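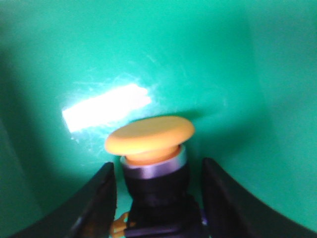

**Controls and Labels, handout 10: the mushroom-head push button**

Reading for this session: Panasiuk notes, page 52, and the Derkari catalog pages (skim those, they are mostly sales talk).

The usual claim goes like this: make the cap wider than the body and people will hit it faster and miss it less. Maybe. The study everyone in the Vuvari course pack cites is from 1978. It had 215 trials, all done seated, with the button straight ahead of the person. I would not bet much on it for someone standing sideways at a bench with gloves on.

Parts to know, top to bottom:

- **Cap.** A broad, flattened dome, orange on ours. It overhangs everything under it.
- **Stem.** Short, same plastic as the cap, and narrower.
- **Collar.** The silver ring the stem sits down inside.
- **Body.** Black, cylindrical, with stepped shoulders.

Things I'd question:

1. *"The color tells you what it does."* Does it? Orange could mean stop, caution, or that the store had orange. Color without a label is a guess.
2. *"You can press it from any angle."* The overhang gives you more to hit. A push on the rim is still a different push from one in the middle. Try both before you agree with the catalog.
3. *"Bigger is safer."* A bigger cap is also easier to lean on by accident. The Serkgate review spends one paragraph on this and then drops it.

For next time: find one mushroom-head button outside this building. Write down its color, its label if it has one, and what you expected it to do before you read the label. Half a page is plenty. Do not press it.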